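Prirkik Community Workshop
Shared bench room, Estby building, ground floor
Safety walk-through, October 19, 2019
Inspected by: Dilani Bandara
Copy to: Vilho Jääskeläinen

1. Exits and aisles
Rear exit opens fully — OK
Aisle by lumber rack clear — NO
Comment: Two long boards stick out at shin height. Moved during the visit. The rack needs an end stop.

2. Fire
Extinguisher 441, gauge in green — OK
Extinguisher 186, gauge in green — OK
Tag on 186 signed — NO
Comment: Last signature is from March. Thongchai Ruangrit to check whether the service visit was missed or only the tag.

3. Electrical
Outlet covers in place — OK
Cords free of cuts and tape — NO
Comment: Cord on the bench grinder is taped near the plug. Unplugged and tagged out. Replace the whole cord, do not add more tape.

4. First aid
Cabinet stocked — PARTLY
Comment: Eyewash is past its date. Small bandages low. Order with the next Meesuk delivery.

5. Storage
Solvent cabinet closed and latched — OK
Oily rag can emptied — OK
Top shelf load under posted limit — OK
Comment: The limit sign is faded and hard to read from the floor. Siriporn Tanasarn has the label maker. 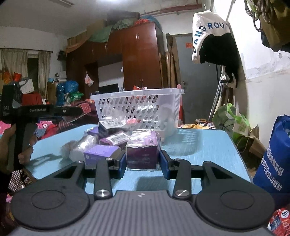

Items 1 and 3 to be closed before the next open evening. The rest can wait for the regular monthly check.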